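# Wistora Label Normalizer

Wistora converts shelf-mark and accession strings from small library catalogs into a single sortable form. It reads a delimited text file and writes a second file with one added column, `sort_key`. The source column is never modified.

Current data release: 2023-09-15. Maintainer: Nestor Malabanan. 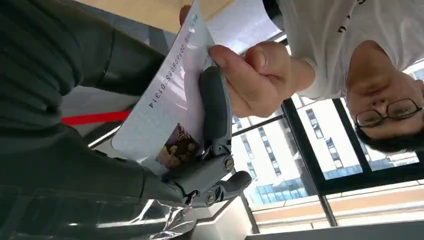
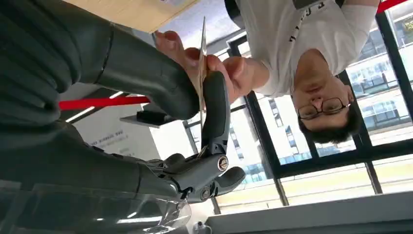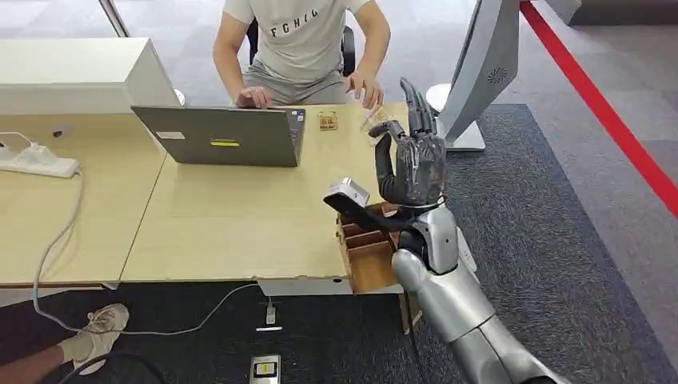 Aitana Bermúdez wrote on the tracker that leading zeros should survive normalization, as her older ledgers treat 0110 and 110 as separate items. The default was changed accordingly. Use `--strip-zeros` to restore the earlier behavior.

## Contents

- `rules.tsv`: 110 rewrite rules, applied top to bottom
- `samples.tsv`: 2534 strings with hand-checked keys
- `exceptions.tsv`: 19 strings the rules get wrong

## Usage

 wistora input.tsv --column mark --out keyed.tsv

Input must be UTF-8. Empty cells produce an empty key. Rows with more than one mark are split on the semicolon, and the first mark is used for sorting.

## Rule format

Each line holds a pattern, a replacement and a priority from 1 to 9. Priority 9 rules stop further matching. Patterns are case-insensitive unless the priority is followed by `c`.

## Known limits

- Roman numerals above XXXIX are left as text.
- Digit-only strings are padded to 20 places. Longer strings are passed through and logged.
- Date-like prefixes are not parsed. A string that begins with a year is sorted as a plain number.
- Slashes in Plandon exports are read as volume separators, including where the export meant a date. Convert these before running.

## Citation

Cite the release date and the rule count. Keys from different releases should not be merged in one index.

Related

- Plandon export cleaner
- Bhuiyan ledger transcription guide
- Genau date parser

Comments

Aitana Bermúdez: Zeros are fine now. The log still reports the wrong line number when the file has a header row.

Nestor Malabanan: Confirmed, off by one. Fix planned for October.

Guest: Does the semicolon split respect quoted cells? Mine came out in two pieces.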